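Holub Paper Piecing Line Ships to Quilt Shops

2024-12-26

I've been sitting on this news since August, so forgive me if I type fast! Holub, my new line of paper-pieced quilt patterns, is now on its way to shops. There are 9 patterns in this first group, from a mug-rug size you can finish in an evening up to a queen-size quilt called Varkia that took me most of the summer (and two rotary blades).

Every pattern is printed full size on lightweight newsprint that tears away clean. No trips to the copy machine, no taping pages together, no wondering if your printer shrank the block.

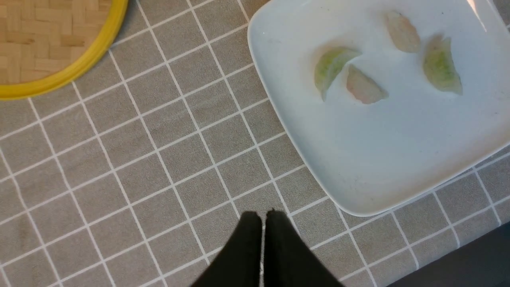
I started drawing these because my students at Nernach kept asking for curves without the pinning. So the big arcs in Varkia are built from straight seams - skinny little wedges, sewn on the line, one after another. The queen has 124 wedges in the border alone, which sounds like a lot until you chain piece them with a good audiobook going.

Dalibor Danko did the longarm quilting on all the shop samples, and I could not be happier with his feathers. He also talked me into a wool batting for the queen, and I'm a convert.

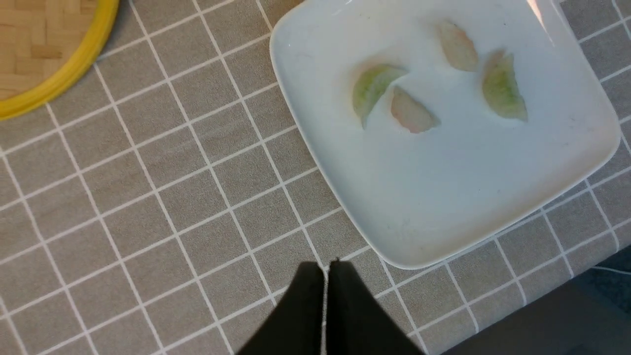
Now for the shop owners! Our distributor, Vondaton, has the whole line in stock, and the first printing is 600 copies of each pattern. You can order singles or the full set, and trunk shows can be booked for up to 49 days. Each trunk comes with the finished samples, a hanging guide and a stack of handouts for your customers. Please ask early if you want Varkia in your trunk, as there is only one of her and she's heavy. 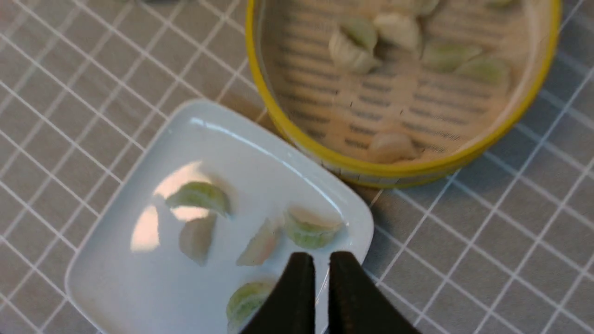

Dumplings on a square white plate.

I'm already sketching the second group - smaller blocks, more scraps, and maybe a Christmas tree skirt if I can get the points to behave. Shops can write to Vondaton for the order form, and quilters can ask for Holub patterns at their local store.

Happy stitching!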